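Visitor Use and Upkeep of Picnic Areas at Lemholm Park
Student Project Report
Prepared by Aisyah Yeoh and Yusri Yusof

2. Method

The survey covered the picnic areas on the north and south sides of the lake. A total of 300 questionnaires were handed out at the Skunley gate during May, and 175 were returned complete. Respondents rated table condition, shade, distance to parking and access to drinking water on a five-point scale. Group size and length of stay were also recorded.

Questions on food brought from home were kept separate from those on the snack stand – the two had been combined in the pilot form, and the answers could not be told apart.
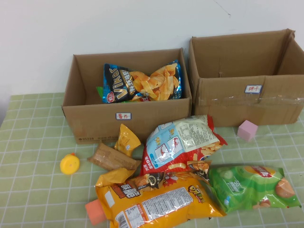

Page last changed: 2018-05-23

3. Findings

Of the completed forms, 81 rated shade as poor or very poor. Most of these came from the south side, where the older trees along Vurneck Path were removed before the new tables were installed. Table condition received the highest ratings on both sides of the lake.

4. Recommendations

The authors recommend that the park office plant shade trees along Vurneck Path and move two tables closer to the water fountain. A repeat survey should include weekday evenings, which the present schedule did not cover.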